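The Gevik Mini Projector, After a Couple of Months of Movie Nights

April 25, 2020

I bought the Gevik in February, before I had any idea how many evenings I was about to spend at home watching old movies. I'd been wanting to see black-and-white stuff bigger than my laptop for years (I got hooked on noir in college and never got over it), and a TV the size I wanted would have eaten the whole living room wall. So, a projector. It's small, it weighs less than a hardback, and I've now run 552 hours on the lamp according to the menu, which even I find a little alarming!

Let's start with the picture. The box says 3,000 lumens and I don't believe it for a second. With the curtains open at lunchtime you get a gray smear where the movie should be. Once it's dark out, though, it's lovely. I put on a restored print of a 1940s thriller the first night, all wet streets and hats, and I could see the weave in a man's jacket. Faces look like faces. My wife, who'd been skeptical, stayed up for the whole thing and then wanted another one.

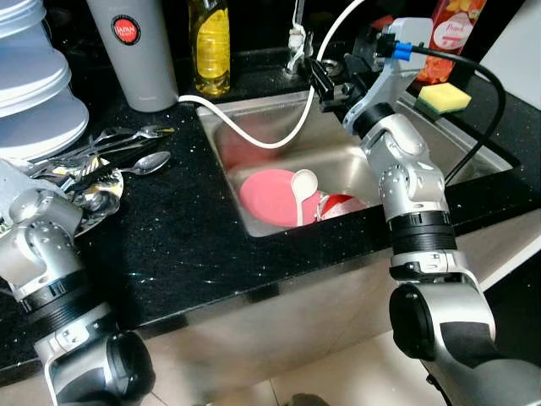
Dark scenes are where you find out what a cheap projector is made of. The Gevik does okay, but its blacks are really a deep charcoal, and in a movie where half the plot happens in an unlit stairwell you lose some of it. I'd describe the effect as black granite with tiny glittering specks in it, like the countertop up there, because there's a faint sparkle of noise when the image gets very dim. Switching from Vivid to Cinema mode helped a lot. So did turning off the thing called Motion Plus, which made a perfectly good costume drama look like a daytime soap. Turn it off before you watch anything. It's on by default and it's buried two menus down.

Sound is the weak spot. There's one little speaker in the back and it's fine for dialogue, but a big orchestral score turns into a wasp in a jar. I hooked up my old Bundgaard bookshelf speakers with a plain headphone cable and haven't touched the built-in one since. Bluetooth works too, only the voices drift behind the lips, and once I've noticed that I can't stop noticing it.

The fan is quieter than I feared. You hear it in silent movies if you don't put any music on, and that's it.
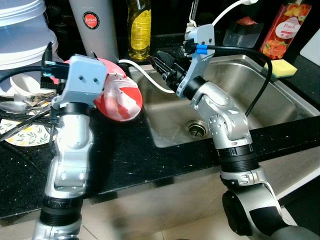 What I'd buy with it

A proper screen, if you can. I started out on a bedsheet and it was charming for one night. Then I got the Indholm pull-down, which hangs from two hooks and rolls up behind the bookcase, and the picture got noticeably punchier. I'd skip the Divent ceiling mount — I tried it, the arm sags by the end of a long movie and your heroine slides slowly toward the baseboard. A stack of books on the sideboard does the job better.

You'll want a streaming stick as well. The apps built into the Gevik are slow and the search can't handle foreign titles at all. I typed in a French movie three different ways and got cartoons.

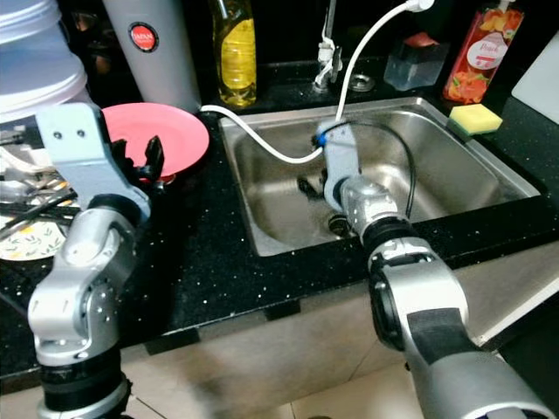
The remote isn't backlit either, so keep it in the same spot every night or you'll be patting the couch cushions through the opening credits. Focus is a little wheel on top of the lens, a bit stiff, and it needs a nudge after the first ten minutes as everything warms up. I've gotten used to that.

Would I buy it again? Yes, for movies after dark. For sports in the afternoon, get a TV.

Comments (3)

Hubert Strebel
Same complaint about the speaker. Did you try the audio delay setting for Bluetooth? It's under Advanced and it fixed the lips for me, mostly.

Indira Devadiga
How far back do you have it from the screen? Our room is tiny and I'm worried we'd end up with a picture the size of a cereal box.

Reply from the author
Indira, mine's 8 feet back and it fills the Indholm nicely. Hubert, I had no idea that menu existed, trying it tonight!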